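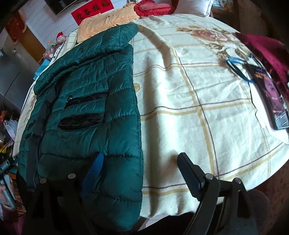

We use cookies to remember your visit. Accept

The Handbag from Suksawat
30th June, by Wiroj Boonchu

In November the shop Vumari had one last handbag on the high shelf. It was green and cost 226, and I had saved for it since spring.

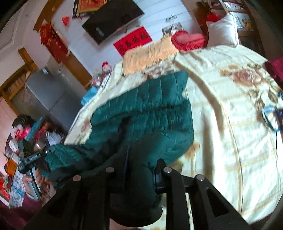

Was it still for sale? The shop woman said it was, until closing time.

I put my hand inside and found a folded receipt. Somebody had bought this bag before and brought it back.

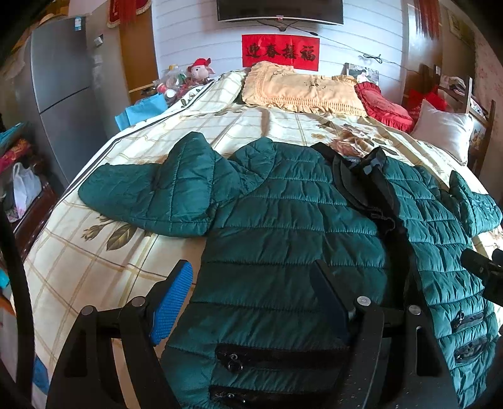

Why would a person return such a bag? The clasp was stiff, she told me, and some buyers have no patience for that.

I opened it and closed it 10 times. On the last one it made a soft click – I paid at once.

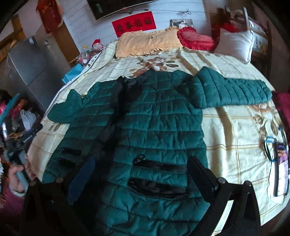 Lauri Ruotsalainen told me on the stairs that I should have asked for a lower price. I held the bag closer and went up to my room.

Recent stories
The Skernex Gloves
A Belt for My Uncle
Shoes at Trullix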